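How Does a Camera Take a Photo?

Every photo you have ever seen started with light. Light comes from the sun, a lamp or a torch. It hits the things around you and bounces off in all directions. Some of it bounces into your eyes, and that is how you see. A camera works in much the same way. It catches some of the light and keeps a record of it.

The word "photography" comes from two old Greek words. One means light and the other means drawing, so a photograph is a drawing made with light.

The parts of a camera

There are many sorts of camera, from the tiny one in a phone to the big ones used at football matches. They all have these parts inside.

The lens is the curved glass or plastic at the front. It bends the light so that it meets in the right place. If the lens is not set properly, the photo comes out blurry. Moving the lens to make things sharp is called focusing. 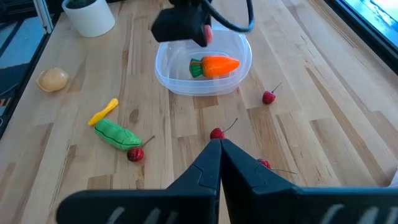 The aperture is a hole behind or inside the lens. On many cameras it can be made bigger or smaller. A big hole lets in a lot of light and a small hole lets in only a little. The black circle in the middle of your eye, called the pupil, does the same job. It gets bigger in a dark room and smaller on a sunny day.

The shutter decides how long the light is let in. In some cameras it is a real little curtain that opens and closes. In most phones there is no curtain, and the camera simply switches its light catcher on and off very quickly.

The sensor is the light catcher. It is a flat chip covered with millions of tiny squares. Each square measures how much light lands on it. Before sensors were invented, cameras used film, a thin strip of plastic coated with chemicals that change when light touches them. Some people still use film today.

Fast and slow

A shutter can be open for a very short time. At one thousandth of a second, it can make a running dog look as if it is standing still in the air. Photographers call this freezing the action.

A shutter can also stay open for a long time - several seconds, or even hours. Anything that moves while it is open will look smeared. Car headlights turn into long bright lines, and a waterfall looks like white wool. The camera has to be kept very still for this, so it is often put on a stand with three legs called a tripod. 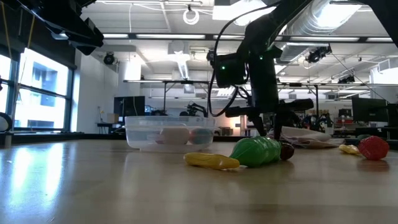
If too much light gets in, the photo is too pale. If too little gets in, it is too dark. The amount of light in a photo is called the exposure. Most cameras work it out for you, but they can be fooled. Snow is so bright that a camera may make it look grey.

Where does the colour come from?

The squares on a sensor can't tell one colour from another by themselves. Each one has a tiny filter on top that is red, green or blue. A small computer in the camera compares the squares and mixes the three colours together to make all the others. You can see this mixing on a television screen, which is also made of red, green and blue dots.
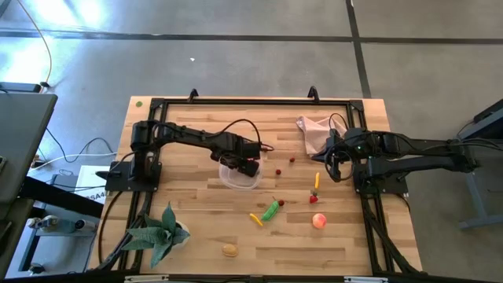
Why do photos taken indoors sometimes look orange?

Many household bulbs give out light that is more orange than daylight. Your brain gets used to it and you stop noticing, but the camera may record it as it is. A setting called white balance can put it right.

Try it yourself

Choose one thing at home, such as a shoe or a mug. Put it near a window in the morning and take a photo. Leave it where it is and take another in the afternoon, then one more in the evening with a lamp on. Look at where the shadows fall in each one and how the colours change. Never point a camera straight at the sun, as it can hurt your eyes and damage the camera.

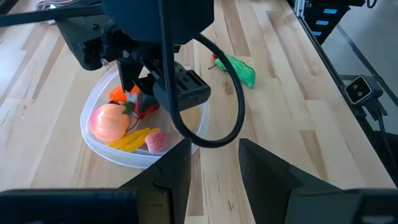
Toy food in a clear bowl on a wooden table.

Words to remember

Aperture: the hole that lets light into the camera.
Exposure: how much light is used to make the photo.
Focus: how sharp something looks.
Sensor: the chip that measures light.
Shutter: the part that controls how long the light gets in.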